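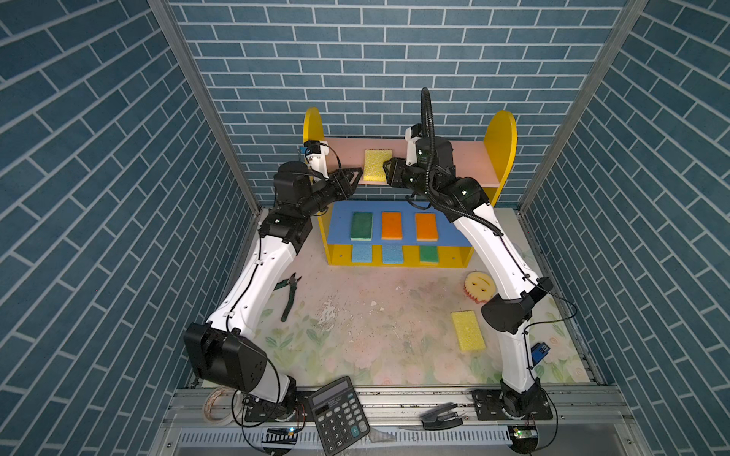 Stella Mwakalinga wrote under my last entry that I should sell the Chege before the winter event closes, as its price will only go down after that. She has a point. Still, I kept it one more night.

Search diary entries Go

Wednesday, February 21, 2018

3 min read

I came home late and played Tivton until my tea was cold. The event this week is a race of 40 laps on the Bultia circuit, at night, with fuel use turned on. The prize is a Binen, the small one with rear drive, which I wanted since June. You must finish in the first three, and the other drivers are not polite at all.

My first try ended on lap six, in the wall after the bridge. In the second I was fourth for a long time - then somebody in front of me stopped for fuel and I was third! I could hardly breathe for the last two laps. I finished third, with almost nothing in the tank.

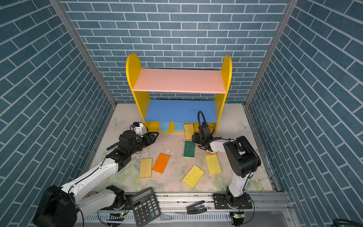

After the race I had 3000 credits more, so I bought softer tires for the Binen and took it out alone. It turns very quickly, but in the long left corner the back slides and I don't yet know how to catch it. Maybe I must brake earlier. In the world ranking for this circuit I am now at place 1132, which is my best place until today.

About the Chege I am still not sure. It was my first car in the game and it is slow, but I know every sound it makes. Tomorrow I will look at the prices again and write to Stella.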